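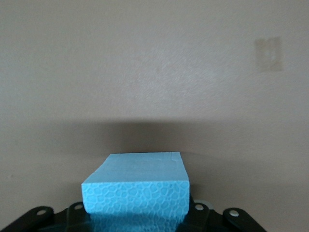
Muss man Kindern Fruchtjoghurt ganz verbieten, wenn man den Zucker im Alltag herunterfahren will?
Für uns war das unnötig. Wir kaufen seit dem Frühjahr Naturjoghurt im großen Becher und rühren selbst etwas hinein, und den fertigen gibt es noch bei den Großeltern.

Angefangen hat es mit dem Kühlschrankfach. Ich habe im März einmal alles herausgenommen, was bei uns unter Frühstück und Zwischenmahlzeit läuft, und die Rückseiten gelesen. Das hatte ich vorher nie gemacht, jedenfalls nicht der Reihe nach. Beim Erdbeerjoghurt stand Zucker an zweiter Stelle, beim Müsli auch, beim Trinkjoghurt sogar zweimal unter verschiedenen Namen. Die Große (neun) hat mitgelesen und wollte wissen, was Glukose-Fruktose-Sirup ist. Der Kleine ist fünf und wollte nur wissen, ob er den Trinkjoghurt jetzt trotzdem trinken darf. Durfte er.

Ich schreibe das auf, weil nach dem Beitrag über die Brotdosen mehrere gefragt haben, wie wir das mit dem Süßen handhaben. Ich bin keine Ernährungsberaterin. Wer ein Kind mit Diabetes oder einer Unverträglichkeit hat, fragt bitte in der Praxis nach und nicht bei mir.

Die erste Woche

Ich habe den Fehler gemacht, am ersten Morgen puren Naturjoghurt hinzustellen. Beide haben je einen Löffel gegessen und den Rest stehen lassen. Am nächsten Tag habe ich den gewohnten Erdbeerjoghurt mit Naturjoghurt gemischt, halb und halb. Das ging ohne Diskussion. Danach habe ich alle paar Tage den Anteil verschoben, und nach gut drei Wochen waren wir bei Naturjoghurt mit aufgetauten Himbeeren und einem Teelöffel Honig. Den Honig lasse ich drin. Er ist auch Zucker, das weiß ich, aber ein Teelöffel ist überschaubar und ich sehe, wie viel es ist.

Mit dem Müsli war es ähnlich. Haferflocken, Rosinen, gehackte Haselnüsse, ein Rest vom alten Knuspermüsli obendrauf. Das steht in einem Schraubglas auf der Arbeitsplatte, und die Große mischt es selbst. Seit sie es selbst mischt, isst sie es auch. Vermutlich wandern dabei mehr Rosinen hinein, als ich nehmen würde.

Nachmittags

Das war der schwierigere Teil. Um vier kommen beide hungrig nach Hause, und dann soll es schnell gehen. Früher gab es Riegel. Jetzt steht ein Teller da, bevor sie zur Tür hereinkommen: Apfelspalten, Gurke, Käsewürfel, Brot mit Butter, im Winter Mandarinen. Wenn ich den Teller erst mache, wenn sie schon in der Küche stehen, ist die Schublade mit den Keksen schneller offen. Die Schublade gibt es also noch. Ich fülle sie nur seltener nach.

Einmal habe ich Riegel selbst gebacken, nach einem Rezept von Tín Diệp, dessen Tochter mit der Großen in eine Klasse geht. Datteln, Haferflocken, Sonnenblumenkerne, eine zerdrückte Banane, 50 Gramm gemahlene Mandeln, alles auf ein Blech und bei 160 Grad in den Ofen, bis die Ränder braun sind. Sie schmecken gut, kleben aber und müssen in den Kühlschrank. Für die Schultasche finde ich sie unpraktisch. Datteln haben außerdem selbst reichlich Zucker, man sollte sich da nichts vormachen.

Getränke

Wasser und ungesüßter Tee. Saftschorle am Wochenende, ein Teil Saft auf drei Teile Wasser. Das war bei uns nie ein großes Thema, deshalb kann ich dazu wenig sagen. Panya Ruangrit hat in den Kommentaren geschrieben, dass bei ihnen kalter Früchtetee mit Orangenscheiben gut angekommen ist. Haben wir nachgemacht, der Kleine fischt die Scheiben heraus und isst sie.

Geburtstage und Großeltern

Da mische ich mich nicht ein. Auf Kindergeburtstagen essen sie, was auf dem Tisch steht, und bei meiner Mutter gibt es Fruchtjoghurt und Vanillepudding aus dem Becher. Ich hatte mit ihr ein kurzes Gespräch darüber, das nicht besonders gut lief, und habe es dann gelassen. Sie sieht die beiden alle zwei Wochen. Das macht den Kohl nicht fett.

Was es kostet

Wurde auch gefragt. Der große Becher Naturjoghurt ist pro Portion günstiger als die kleinen mit Frucht. Die Nüsse sind teuer, die tiefgekühlten Beeren je nach Angebot auch. Ich führe kein Haushaltsbuch, mein Eindruck ist, dass es sich ungefähr ausgleicht.

Offen ist bei uns noch das Abendbrot, genauer der Ketchup. Der Kleine isst ihn zu Nudeln, zu Kartoffeln und neuerdings zu Brokkoli. Ich habe eine Tomatensoße aus passierten Tomaten, Karotte und etwas Zwiebel probiert, lange eingekocht und püriert. Die Große mochte sie, der Kleine hat die Flasche aus dem Kühlschrank geholt. Im Oktober versuche ich es noch einmal, dann mit einem Apfel darin. Wer ein Rezept hat, das bei einem Fünfjährigen durchgegangen ist, schreibt es mir bitte in die Kommentare.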